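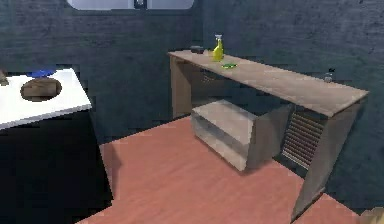

Gemton's online lobbies have run on the same matchmaking code since the strategy game left early access. That changes with the next patch, and Svenja Strobel, who leads network programming at Trindutel, spent most of a call with us going through what is being replaced.

The old system sorted players by a single rating and widened the search every few seconds until it found a match. "It was fine at launch," Strobel said. "With a smaller pool at night you got pairings 502 points apart, and the code treated that as a success."

The new version keeps two values per player: a rating and an uncertainty figure. The search window is built from both. A returning player with high uncertainty gets a wider window for six matches, after which it narrows to normal. Ratings will not be reset.

Connection quality is now checked before rating, which reverses the current order. Strobel said the test build dropped candidate pairs early if either side showed unstable packet timing. Queue times rose by 38 percent in the first internal test -- "too much, we knew that within an hour" -- and the threshold was loosened twice.

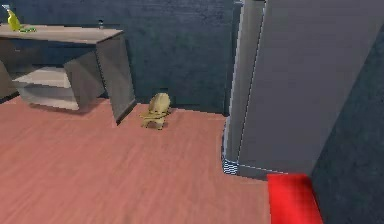
Team queues took longer to settle. Dirk Rathjen, the designer responsible for ranked play, wanted groups of three matched only against other groups of three. The queue data from December did not support it.

"There were evenings with four such groups in the whole region," Rathjen said. "You can't build a ladder on four groups." Premade teams will instead carry a fixed rating offset, set on the server so it can be adjusted without a client patch.

Asked about surrender votes, Rathjen said they stay as they are. Leaver penalties will scale with recent history and expire after 20 completed matches. Custom lobbies are not affected by any of this.

The patch also moves replay files to a new format. Replays saved under build 1859 or earlier will not open afterward, and Strobel does not plan a converter. "The old files store inputs against the old simulation step. We would have to ship both."

Console versions get the same matchmaking code, but separate queues remain for now. Strobel would not give a date for crossplay.

Filed under: Interviews, Strategy, Multiplayer

14 Comments | 31 Shares

Contact | Privacy | Back to top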